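Why Does Soap Get Your Socks Clean?

I once stepped in a puddle in Tokcombe that was mostly mud, and my poor socks came out brown to the ankles. Water alone didn't do a thing to the greasy bits! So I went and read up on soap, and now I get to tell you about it.

Water and oil don't like to mix. Pour a little cooking oil into a glass of water and you'll see it float on top in a shiny layer. Lots of dirt has oil in it (butter, sunscreen, the stuff your own skin makes), so plain water slides right past.

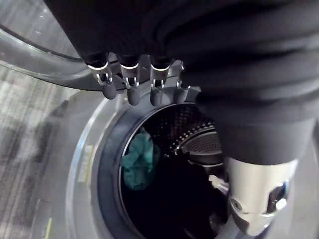 The open front of a washing machine, where the clothes go in.

Soap is made of teeny tiny pieces called molecules, and each one has two ends. One end loves water. The other end can't stand water but loves oil — so it grabs on to the grease! A whole crowd of them makes a ball around each speck of oil, with the water-loving ends facing out. Scientists call that ball a micelle (say "my-SELL").

Now the water can carry the speck away, as long as something gets it moving.
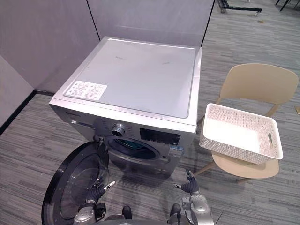

That's why we rub and swish and tumble things. The shaking helps pull the grease off the cloth, and then rinsing sends it down the drain, soap and all.

Want to try it? Fill a jar halfway with water, add 3 spoonfuls of oil, put the lid on tight and shake. Wait a bit and look. Then add a squirt of dish soap and shake again — the water goes cloudy, and the oil takes much longer to float back up!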